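3535 shares
4 comments

Why Did the Robot Drop the Dish?

By Simão Lobo

Robots make mistakes. Some of the mistakes are funny and some are dangerous, and the people who build robots have to take both kinds seriously. This story is about one mistake made by a robot called Vieira, and how long it took to find out what caused it.

Vieira has two arms and two hands. Each hand has fingers that bend at the joints, a bit like yours. It was built at a workshop called Clonow to help people in their kitchens. It was supposed to clear a counter, put things into boxes and hand objects to people who find it hard to reach them.

Before a robot like this is allowed near a real kitchen, it practices inside a computer. The computer draws a counter, some objects and the robot itself. It also works out how heavy each object is and what happens when something bumps into it. This kind of make-believe practice is called a simulation. If the robot knocks over a bowl in a simulation, there is no mess and no one gets hurt. The engineers press a key and start again.

Vieira practiced with all sorts of things on its computer counter. Some were flat, some were round, and some were odd shapes that are hard to hold. The odd shapes matter because real homes are full of them.

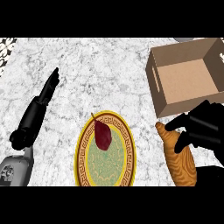 After a lot of practice, Vieira was doing well. It could pick up almost anything the engineers gave it. In February they tried the real robot in a real test kitchen for the first time.

The first morning went fine. Then, after lunch, Vieira picked up a heavy glass dish, lifted it above the counter and let go. The dish hit the floor and broke. An engineer had been standing close by, and a piece of glass landed next to her shoe.

She pressed the red stop button. Every robot in the workshop has one. When you press it, the power to the motors is cut and brakes hold the arms still, so they don't fall down on anyone. The test was over for the day.

Looking for the fault

Da-eun Sun was the engineer in charge of finding out what had happened. When a machine goes wrong, people often want to guess at the answer. She started with the robot's log instead. A log is a kind of diary that the computer writes by itself. It notes where each finger is, how hard it is pushing and what order the robot has been given.

The log showed something strange. Vieira had not been told to drop the dish. The robot's computer believed the hand was still holding it, even after it was in pieces on the floor.

There were two possible reasons. Either the fingers had become weak, or the touch sensors were giving the wrong answer. A touch sensor is a small part that measures pressure. You have something like it in your skin. It is how you know you are holding a pencil when your eyes are closed.

Da-eun tested the fingers first, and they were as strong as ever. Then she tested the sensors. In the morning they worked well. By the afternoon, when the motors in the hand had been running for hours, the sensors had warmed up. The warm sensors reported more pressure than there really was.

So Vieira thought it was squeezing the dish too hard. It did what it had been taught to do, and loosened its grip. It kept loosening until the dish slipped out.

Why didn't practice show the problem?

In the simulation, the hand never got warm. The people who wrote the program, which is called Jivex, had put in weight, shape and slipperiness. They had left out heat. Vieira could have practiced for years on the computer and the fault would never have come up.

This happens a lot with robots. Engineers have a name for it, the "reality gap." It means the difference between the pretend world and the real one. The pretend world only contains what somebody remembered to put in it.

What they changed

The sensors now have a tiny thermometer beside them, and the computer corrects the pressure reading when they heat up. Jivex has been changed too. It now makes the sensors give slightly wrong answers on purpose, so the robot learns to check with its cameras as well. If the cameras and the sensors don't agree, Vieira has to stop moving and wait for a person.

The workshop also made a new rule for people. There is a line painted on the floor of the test kitchen, and everyone stays behind it while the arms are moving - even the boss.

Vieira went back to work on the real counter after that. It is slower than it used to be, and it stops quite often to ask for help. Da-eun says she doesn't mind the waiting.

Words to know

Simulation: a pretend version of something, made by a computer.
Sensor: a part that measures something, such as light, heat or pressure.
Log: a record a computer keeps of what it does.
Fault: something wrong with a machine that stops it from working as it should.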